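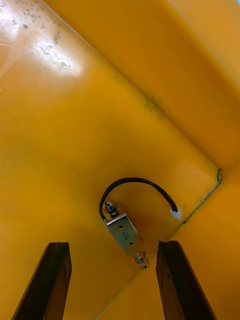
April is a funny month for a lake holiday. Half the cafés still have their chairs stacked, the ice cream kiosk has a handwritten sign promising it'll be back soon, and the water is so cold that it makes your ankles ache before you've got your knees wet. I loved it. I went to Lake Messka for what was supposed to be a long weekend and ended up staying six nights, and I've been boring my friends with it ever since, so now it's your turn.

I stayed in Nemville, which is the smaller of the two towns on the shore. Everyone told me to stay in Ralosard (more restaurants, a proper beach, the ferry) and I can see why they'd say that, but Nemville has the morning sun and a bakery that opens at 6, and that settled it for me. My room was up three flights of very steep stairs over a shoe repair shop. The bed was a bit soft, the shower was great, and if I leaned out of the window far enough I could see a strip of lake between two roofs.

The first day I did very little. I walked to the pier, ate a cheese pastry, walked back, took a nap, and then walked to the pier again. There's a low stone wall running along the water that's just the right height for sitting, and in the late afternoon half the town seems to be on it. I read four chapters of a book I'd been carrying around since Christmas.

Day two was the big walk. The path around the top end of the lake goes from Nemville to Ralosard, and the leaflet from the tourist office says to allow 3 hours. It took me closer to five, but I stop a lot! The first stretch is flat, through reeds and then behind some allotments, and after that it climbs into beech woods and you lose sight of the water completely for a while. There was still mud in the shady parts. I'd brought my light shoes like an idiot and had to wash them in the sink that night.

The part everybody goes for is the steps at Shih, a tiny village hanging off the hillside about halfway along. The leaflet says 200 steps up to the chapel. I counted 194. Then I thought I must have got distracted by the view, so on the way down I counted again and got 194 again. Maybe they're including the curb at the bottom and a few doorsteps. Anyway, go up, however many there are. There's a bench at the top, a water tap with really good cold water, and you can see the whole lake laid out, with the ferry crossing it so slowly you have to line it up against a tree to be sure it's moving.

The chapel itself was locked. A sign on the door says it's over 800 years old, and that the key is kept at the house with the green shutters. I looked down at the village and saw at least five houses with green shutters, and decided I'd peek through the keyhole instead. I saw a candlestick and some of a rug.

After Shih it's all downhill into Ralosard, and your knees will let you know. I had the soup at the first place I came to (barley, smoked something, loads of dill) and then a second bowl of it. The ferry back to Nemville only runs twice in the afternoon before the summer timetable starts, so check that before you order dessert. I made the last one with a few minutes to spare and sat outside on the deck with my hood up, and I was the only one out there – everyone else was indoors with a coffee, being sensible.

I'd planned to rent a kayak on day three but the wind came up and the rental hut stayed shut, so I took the bus up the valley and looked at a waterfall instead. Nice waterfall, long bus ride. The kayak happened on day four, when the lake went completely flat. I kept close to the shore, paddled up to the reeds and back, and got a very hard stare from a swan. My arms hurt for two days.

A few practical bits, as people have been asking:

- The bus from the train station to Nemville takes cash only, and the driver was not happy about my big bill.
- Bring layers. I was in a T-shirt at noon and in my winter hat by seven.
- The supermarket in Nemville closes for lunch. A long lunch.
- If you swim (a couple of people did, and they were all at least twenty years older than me), the ladder at the end of the pier is easier on the feet than the beach, which is all stones.
- The bakery runs out of the cheese pastries by nine. The plum ones are good too.

Would I go again? Yes, and probably in the same month, although I'd like to see the place once with the kiosk open. I'm also told there's a path along the south side that hardly anyone walks, with an old boathouse at the end of it, and I've already got the map for that one pinned up over my desk. I'll be bringing the proper boots.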